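Tromico Play Materials
Tabletop Toys, Bins and Work Surface - Inspection Checklist, Form 558
Location: Verstraete hall, long table
Date: Jun 12, 2020
Previous inspection: February
Result codes: OK / ATTENTION / FAIL / N/A

Note on the form. The comments box used to be optional. The February sheet came back with OK written all the way down and a coffee ring for a signature, so comments are now required on every line. Mine follow.

SECTION 1 - BUILDING BLOCKS

1.1 Blocks checked on all sides for cracks and splits
OK. Every block was turned over, including the ones that had no intention of being interesting.

1.2 Studs and rounded ends free of sharp edges
OK. Fingertip test, then cotton cloth test. The cloth snagged once, on my watch.

1.3 Blocks will join and come apart without force
ATTENTION. One pair needed more persuasion than a small child could supply. Retest after washing. If they are still devoted to each other, withdraw both.

1.4 No pieces small enough to swallow
OK. Nothing went into the small parts cylinder. I also tried a pen cap, which did, and which was mine. Removed from hall.

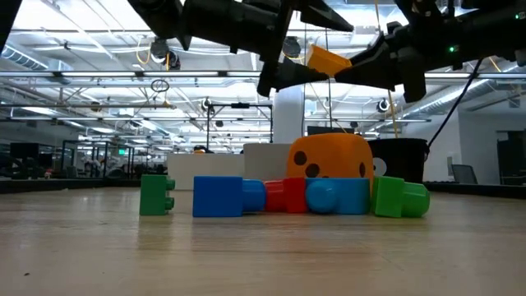

Item 1.2: building blocks in a row, dark green at the left end and bright green at the right.

1.5 Color transfer (damp white cloth, 300 strokes)
OK. The form says 300 and I did 300. Whoever wrote the form is invited to do the next one. The cloth stayed white. My wrist has been better.

1.6 Set complete against inventory card
N/A. The card lists 231 pieces and describes them as "blocks, assorted." I am unable to say whether the assortment is the correct one. New card requested in February, requested again now.

SECTION 2 - FOAM DICE

2.1 Surface free of tears, bite marks and loose foam
OK. Please note that "bite marks" was added to the form after experience.

2.2 Corners rounded and intact
OK. Corners are the first thing to go on large foam dice, usually by being picked at during somebody else's turn.

2.3 Pips firmly part of the surface, no lifting
OK. Thumbnail test on all faces.

2.4 Correct number of pips on each face
OK. This line has been on the form for years and has never failed. I look forward to the day it does.

2.5 Returned to shape after squeezing
OK. Five seconds under the hand, one minute to recover. Same result for both colors.

SECTION 3 - BINS

3.1 Rims and handle openings smooth
OK. Run a finger all the way around the inside of the cutout, where the molding seam lives. The outside always feels fine.

3.2 No cracks at corners
OK. Checked by flexing gently. The Flovier bins we had before failed this line by cracking during the check, which at least settled it.
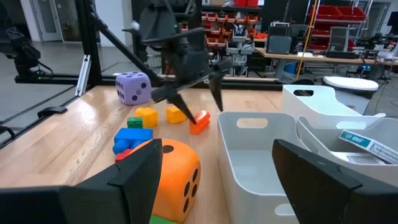

Sections 2 and 3: orange and purple foam dice, loose blocks, and bins with oval handle cutouts.

3.3 Bins clean inside, no grit or standing water
OK. Wiped and air dried.

3.4 Contents sorted by type
ATTENTION. There are two schools of thought here. One holds that blocks go with blocks and flat pieces go with flat pieces. The other holds that a bin is a bin. The form sides with the first school and so do I, but the second has more members.

3.5 Labels present and legible
FAIL. No labels fitted. The Pluroneo sticker sheets are in the supply drawer, unopened, in excellent condition.

SECTION 4 - TABLE AND SURROUNDINGS

4.1 Tabletop free of splinters and lifting edges
OK. Checked by hand along the grain and then against it.

4.2 Scuffs and marks
ATTENTION. Small dark scuffs on the wood. Cosmetic. Do not sand. Somebody will want to sand.

4.3 Glare from surface
ATTENTION. The finish is shiny enough to reflect the lights back at anyone seated. A matte cloth under the play area would fix it. A matte cloth has been suggested before. 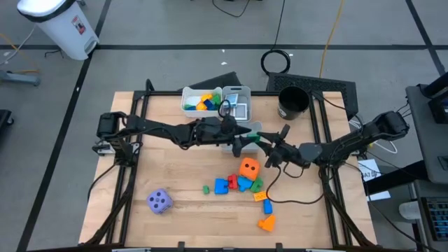
4.4 Loose cables kept clear of play pieces
ATTENTION. Clip cables back toward their bases and keep small bricks off them. A brick beside a cable gets dragged along with it sooner or later, and then line 4.5 applies.

4.5 Floor under and behind table checked for strays
OK. Do this with a flashlight and do it last.

SECTION 5 - ACTIONS

Retest the stiff pair from 1.3 after washing.
Replace inventory card (third request).
Sort bins, then label them. In that order, please.
Clip cables.
Cloth for table, matte, any color.

Set may stay in use while the above is done. Next inspector to initial each action separately - one long wavy line down the margin will be sent back.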